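Plendley: The Complete Series box set, reviewed

I came to Plendley the wrong way around. I saw the last season first, on a hotel TV, with no clue who anybody was, and I still cried at the ferry scene. So when Overgaard put out the complete series on disc in March, I cleared a shelf and bought it the same morning.

If you missed it, Plendley is a supernatural drama set in a harbor town where the drowned come back for one night a year. It started in 2000 and ran for 11 seasons, and for a long time the only way to see the early ones was on worn-out tapes with the music swapped. This set has the lot, with the original songs put back. The opening titles with the proper accordion tune! I had forgotten how much that tune does for the mood.

The new transfer is lovely. Season one was shot cheaply and mostly at night, and on my old copies the lighthouse episodes were gray soup. Now you can read the names on the boats. The grain is still there, thank goodness, and the sea looks cold enough to hurt.
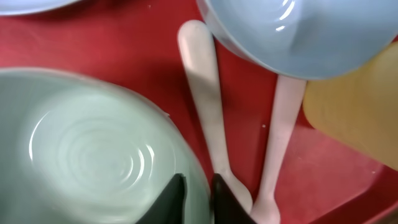

Sound is a little less even. The first two seasons are plain stereo and the dialogue sits low under the wind, so keep the remote close. From season three on there is a full surround mix, and the bell in the fog episodes comes from somewhere behind your couch. I jumped every time.

What I love most is watching Mendska grow. She is the ferryman's daughter and she gets maybe four lines in the pilot, all of them rude. By the middle of the run she is carrying whole episodes, and the slow thaw between her and the drowned schoolteacher is the best thing the show ever did. Seen week to week it felt like nothing was happening. Watched close together it is beautifully paced – a look here, a borrowed coat there, and then that whole wordless half hour in the net loft.

Season six is still a mess, and no restoration can help the twin plot. I watched it anyway and had a good time (the harbor master's wigs alone are worth it).
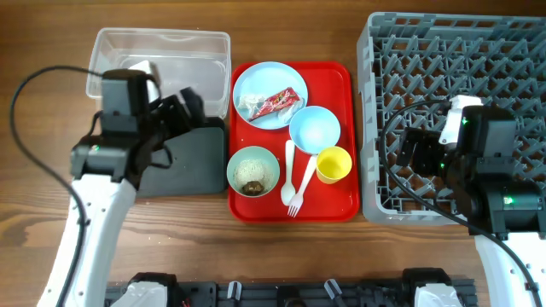

A red tray with the plate and bowls on it.

The extras fill two discs. There is a long documentary on how Gisden, the underwater village, was built in a drained swimming pool, and it is wonderful, full of people who plainly adored the job. The set builders made 200 tiny window frames by hand and you see them on screen for a few seconds. The commentaries are patchier. The writers' track on the finale is great company, while the one on the pilot has long silences where everyone is just watching the show.

The packaging is sturdy, with a cloth spine and a fat booklet. My one real gripe is the disc sleeves, which grip so tightly that I was scared of bending something. They loosened up after a week or so.

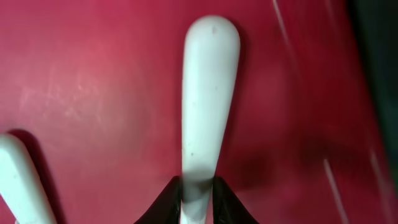
Is the set worth buying if you already own the old season releases?
For the restored music and the picture on the early seasons, it is well worth it. If you only care about the later years, the older discs hold up fine, and the only big thing you would miss is the Gisden documentary.

The print run is 3000 copies, and mine has its number stamped inside the lid. I am now back on season two, going slower this time, and Mendska has just stolen the priest's bicycle.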